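Drive caddy (desktop computers)

A drive caddy is a removable carrier that holds a storage device inside a computer case. In desktop towers it usually takes the form of a flexible plastic rail assembly that grips a 3.5-inch hard disk drive along both sides and slides into a metal drive cage. Caddies of this kind became common in business desktops after 2000, as manufacturers moved away from screw-mounted drives to shorten servicing times.

Design

Most caddies are moulded in a single piece. Short pins on the inner faces of the rails fit the threaded holes in the sides of the drive, and the rails are flexed outward to release it. Many manufacturers colour the parts a technician is expected to handle — blue is a frequent choice — so that they stand out from the grey metal of the chassis.

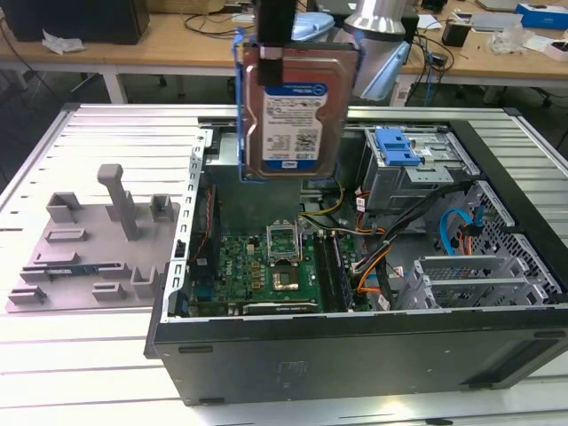 A 3.5-inch hard disk drive in a blue plastic caddy, held over an open desktop tower.

Removal and fitting

Towers are generally laid on their side for this work, with the side panel taken off and the interior facing up. The data and power connectors are unplugged from the drive before the caddy is drawn out of the cage. On refitting, the rails are aligned with the guides and the carrier is pushed in until it seats. 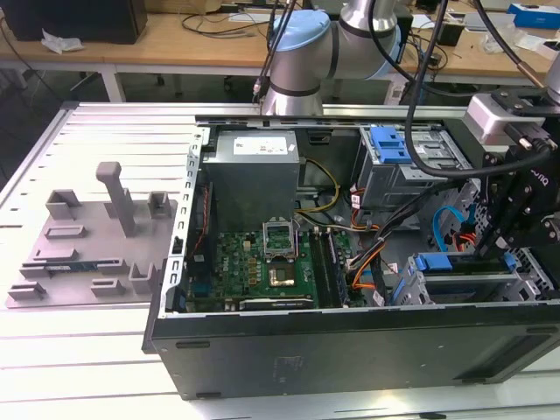 Cable routing has a considerable effect on the ease of the operation. Power leads from the supply often share the space beside the cage with SATA cables, and a lead caught behind a caddy can prevent it from seating fully.

Reuse and recycling

Caddies are seldom interchangeable between case designs, and refurbishers commonly keep them with the original chassis. A parts survey compiled by Tiina Tikkanen for the Gidel refurbishing centre catalogued 139 caddies in 4 size classes.

See also: Drive bay; Hard disk drive; Computer case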